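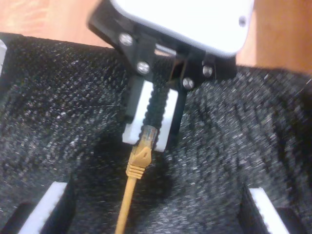 Yellow patch lead, plug end, over the black mat on the wooden surface.

Link drops from gigabit to 100 Mbit/s on one wall socket only

Posted in Home Networking > Cabling

rarari

I have a fixed cable run from a cupboard under the stairs to a back bedroom. It was put in by the previous owners of the house and ends in a single wall socket at the bedroom end and a small patch panel in the cupboard. There are 4 sockets in the house wired this way. Three of them link at gigabit without trouble. The fourth links at 100 Mbit/s every time, whatever I plug into it.

So far I have tried the following.

Different port on the switch: no change.
Different laptop: no change.
Different patch leads at both ends: no change, and the same leads give gigabit on the other sockets.
Forcing gigabit in the adapter settings: the link light goes out altogether.

The switch is unmanaged so I can't get any error counts from it. The cable jacket in the cupboard is printed Cat 5e. The run goes up through the ceiling void and I would prefer not to pull a new one. Is this likely to be the cable itself or the ends, and is there a way of telling before I take the wall plate off?

Location: Wiltness
Viewed 2,192 times

Replies: 3

wiltness_sparks

100 Mbit/s uses two of the four pairs in the cable, on pins 1, 2, 3 and 6. Gigabit uses all four pairs. A link that is steady at 100 and dead when forced to gigabit almost always has a fault on pins 4, 5, 7 or 8, which are the blue and brown pairs. You have already ruled out the switch, the laptop and the leads, so it is in the fixed run.

In my experience the fault is at one of the ends far more often than in the middle. Cable in a ceiling void is rarely disturbed unless someone has put a nail or a downlight through it.

Get a cheap wiremap tester, the sort with a main unit and a small remote. Put the remote on the wall socket and the main unit on the patch panel port. It will light up each conductor in turn and you will see which are missing or crossed. This takes a minute and does not need the plate off.

If a conductor is missing, re-terminate the wall socket first. Procedure:

Take the plate off and note whether the colours follow T568A or T568B. Check the panel as well. Both ends must be the same.
Cut back to clean cable. Leave enough slack to do it twice.
Strip the jacket back no more than you need.
Keep the twists in each pair to within 13 mm of the contact.
Push each conductor down with a proper punch-down tool. A screwdriver spreads the contact and you get the same fault again in a year.
Test before you screw the plate back.

If the map is still wrong, do the panel end. If it is wrong after both, the cable is damaged and you are into replacing it.

One more thing to look for while the plate is off. Some older installers split a single cable across two sockets, one for data and one for a telephone. That gives exactly your symptom and there is nothing broken at all. You would see only the orange and green pairs on the data module, with blue and brown going elsewhere or folded back along the jacket.

Abdel Rahman

Had this in a flat in Tunis. I changed the router and it made no difference, then changed the cable to a ready made one run along the skirting and it was fine. If you can put up with seeing the cable that is the quickest.

Also check it is not copper-coated aluminium cable. It snaps at the contact if you bend it back and forth. Scrape the end of one wire with a knife and if it is silver underneath the copper then that is what you have.

rarari

Borrowed a tester on Wednesday. Pins 7 and 8 showed open, everything else straight through. Took the plate off and the brown pair was sitting on top of its contacts, with the insulation not cut on either wire. Colours are T568B at both ends. Scraped one of the offcuts and it is copper all the way through.

Punched the whole module down again and all eight lights come up in order. The laptop now reports gigabit. I copied a 144 GB backup folder to the box in the cupboard afterwards and it held the speed for the whole transfer.

No second socket sharing the cable, but I did look. Marking the wiremap reply as accepted.

wiltness_sparks

Good. Check the other three plates when you have the tool out. If the same person fitted them they may be marginal in the same way, and a contact that only just bites can pass today and go open when the heating comes on.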